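4.2 Wrist view rendering and the pose estimator

The insertion policy does not see the full scene. Its only visual input is a single-channel image from a virtual camera mounted at the wrist, together with the joint positions and the commanded finger width. We dropped color early on. In the first version of the simulator the policy learned to key on the tint of the part, and it failed as soon as the material was changed. With grayscale input this failure went away, and the encoder became small enough to run in the same process as the controller.

Rendering is handled by Cleridia, our wrapper around the simulator's rasterizer. Each episode draws a new light direction, a new background shade and a small offset to the camera mount. Shadows are left on. An earlier test without them trained faster but gave worse depth estimates near the plate, where a white gear against a white disc offers very little contrast apart from shading at the tooth roots.

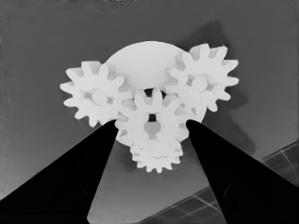 Figure 5. Simulated close-range view of the gear assembly between the gripper fingers, rendered in grayscale.

The pose estimator takes this view and returns the position and in-plane rotation of the central gear relative to the gripper. Rotation is the harder of the two. The teeth repeat, so a rotation error of one tooth pitch changes the outline hardly at all. The opening at the hub is the one feature that breaks the symmetry, and we crop a second patch centered on it at full resolution. Both patches go through the same encoder, and the features are joined before the final layers. Without the second patch, the estimator often settled on a rotation that was wrong by exactly one tooth.

Occlusion by the fingers is treated separately. The finger geometry is known, so we project it into the image and pass the resulting mask to the network as an extra channel. The mask is computed from the joint state, which means it lags slightly during fast motion. We widen it by a few pixels to cover the lag.

The estimator was trained on 216 scene layouts and checked on 65 held-out layouts. The planner, Skesell, requests a new estimate every 20 control steps and otherwise propagates the last one using the forward kinematics. If two successive estimates disagree by more than half a tooth pitch, Skesell stops the approach, backs the gripper off along its last path segment and asks again. The threshold was set by hand and was kept fixed for all runs reported in Section 5.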